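Loller Publishes Care Schedule for Whiteboards Used Flat on Work Tables

Schedule covers ghosting, glare, edge wear and marker choice for boards laid horizontally in labs, workshops and classrooms

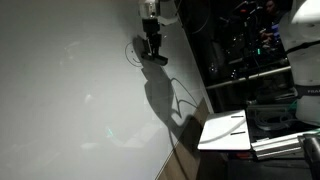
Summary of the Release

TASODTHORPE, August - Loller, a supplier of writing surfaces and table fittings to schools and technical sites, has issued a care schedule for whiteboards that are laid flat on a tabletop instead of being fixed to a wall. The schedule is free to download and applies to any dry-erase board in horizontal use, whether or not it was supplied by Loller. A printed version will ship with every board in the company's Quartey table range.

The document sets out cleaning intervals, suitable markers, lighting positions and inspection points. It replaces the two-page leaflet that Loller has included with its boards up to now. That leaflet was written for wall-mounted boards and gave no guidance on flat use.

Background

Boards laid on tables are handled differently from boards on walls. People lean on them, rest tools on them and slide cables over them. Writing is often small, is done from more than one side of the table, and may stay in place through a full working day. Erasing is done with whatever is within reach, including sleeves and paper towels, and it is seldom done all the way to the edges.

The usual result is a surface that still takes a marker well but never looks fully clean. A flat board in regular use may show faint smudges and the remains of erased marks over one area, while a fresh drawing in thin black line, such as a small smiley face, stays perfectly readable a short distance away. Loller treats this as normal wear. The schedule explains how to tell it from surface damage, which calls for a different response.

"Most of the boards returned to us as worn out were dirty," said Inmaculada Pacheco, head of surface products at Loller. "The coating was intact. Dry-erase residue had been spread thin and left to build up in layers. After a proper wet clean, they went back into use. We wanted the method written down so that a site can do the same job without sending anything to us."

Basis for the Schedule

The schedule draws on inspection records for 290 boards in horizontal use, held at Loller's service workshop in Witisau. The boards came from training rooms, school science departments, repair benches and test labs. Each was examined as received, cleaned by a fixed method and examined again under the same lamp.

Technicians recorded residue, scratches, edge condition and the state of the backing. They also noted which areas of the board carried the most residue. On flat boards, buildup was commonly heavier on one side, matching the position from which the user erased. Corners and the strip next to the frame or edge trim were often left untouched by routine wiping.

Cleaning Intervals

The schedule uses a count of erasures as its main measure, as hours of use proved hard for sites to record. It gives three levels of cleaning.

Routine wipe. Dry microfiber cloth, full surface, at the end of each working day. The cloth should be moved in straight overlapping passes from the far edge to the near edge. Circular wiping is not advised, as it carries loose pigment back over clean areas.

Wet clean. Water with a small amount of mild dish soap, applied to the cloth and not to the board, after every 50 erasures or when smudging is visible from a standing position. The board is then wiped with plain water and dried. It should be fully dry before anyone writes on it, or the ink film will not form evenly and will be harder to remove.

Full clean. Board lifted from the table, both faces cleaned, table surface underneath wiped and dried, after every 100 erasures. Moisture trapped between a board and a wooden tabletop can mark the wood and can soften some types of backing. The full clean is also the point at which the board should be turned end for end, so that wear is shared between the two halves.

Solvent cleaners are permitted only for permanent marker and only on the affected area. The schedule lists isopropyl alcohol as the first choice. Abrasive pads, scouring powder and melamine foam are excluded at all levels. Melamine foam removes residue quickly but also dulls the gloss, and the dulled area will then hold ink more strongly than the surface around it.

Markers

Bullet-tip markers are recommended for general use. Fine-tip markers are acceptable for small diagrams and labels, and many users of table boards prefer them because the reading distance is short. Fine tips lay down a narrow line with a harder edge, so marks left overnight should be removed with a damp cloth.

Black ink produced the most visible ghosting in the Witisau records. Red was harder to lift once it had aged. The schedule advises against writing over a ghosted line with a new marker and then erasing both. This is widely used as a quick fix, and it works to a degree, but it adds pigment to the surface and should always be followed by a wet clean.

Lighting and Glare

A horizontal board reflects overhead fixtures toward anyone standing at the table. Glare may show as a compact bright spot, sometimes with a color cast from a nearby indicator or lamp, or as broader pale patches. Either can be mistaken for a stain or a worn area. The schedule gives a simple check - move one step to the side and look again. A reflection will shift and a stain will stay where it is.

Shadows cause a related problem. Equipment and arms above the board can throw a wide gray shadow across the writing area, and cables add thin dark lines that look much like marker at a glance. Sites are advised to place at least one light on each long side of the table where readability matters. Where only one light is available, it should be set on the side opposite the user's writing hand.

Inspection should be done with the area above the board cleared as far as practical. Residue is best seen with a lamp held low, so that the light crosses the surface at a shallow angle.

Edges and Table Contact

Edge damage was the most frequent reason for retiring a board in the records reviewed. A flat board placed at an angle to the table, or overhanging it, is more likely to be knocked. The schedule asks users to check the border strip for lifting, open joints and trapped grit. Grit beneath a board will scratch a finished wood top each time the board is moved.

Boards that slide in use may be held with four low-tack pads, one near each corner. Double-sided tape is not advised. It can pull away the backing when the board is lifted, and it makes the full clean less likely to be done. Clamps may be used if the jaw is padded and placed outside the writing area.

Power and signal cables should be routed around the board where the layout allows. A cable dragged repeatedly along the same path will leave a polished track, and rubber jackets may leave gray transfer marks that need soap and water to remove.

When to Replace a Board

The schedule recommends replacement when any of these conditions is found after a full clean:

Ghosting that remains readable at normal working distance.

Scratches that catch a fingernail and hold ink after wiping.

Backing that has swollen, softened or separated at an edge.

A bow that lets the board rock on a level table when pressed at a corner.

Boards with light scratching outside the main writing area can stay in service. A board that is no longer suitable for writing may be used as a work mat if its edges are sound.

Jayson Castillo, who manages the service workshop in Witisau, said the inspection sheet at the back of the schedule was shortened several times before release. "The first draft had a scoring system," Castillo said. "Test readers filled in the first few rows and stopped. The final sheet has a date column, a cleaning level and one line for remarks. We get it back completed."

Availability

The care schedule is available now as a download from the Loller support page and as a laminated card for mounting near the work area. The card carries the cleaning intervals and the replacement conditions only. Existing Quartey customers can request up to 2 cards per table at no charge. Schools may copy the full schedule for internal use.

Loller will update the document when the next group of inspection records has been processed. Sites that want to contribute boards for inspection should contact the workshop before shipping, and should send boards uncleaned, wrapped in plain paper with no tape on the writing face.

About Loller

Loller supplies dry-erase surfaces, table tops and edge fittings to education, training and technical customers. The company has its main office in Tasodthorpe and its service workshop in Witisau. Its Quartey range includes work tables, flat-use whiteboards and replacement trim.

Press Contact

Inmaculada Pacheco
Surface Products, Loller
Tasodthorpe

Service and Inspection Inquiries

Jayson Castillo
Service Workshop, Loller
Witisau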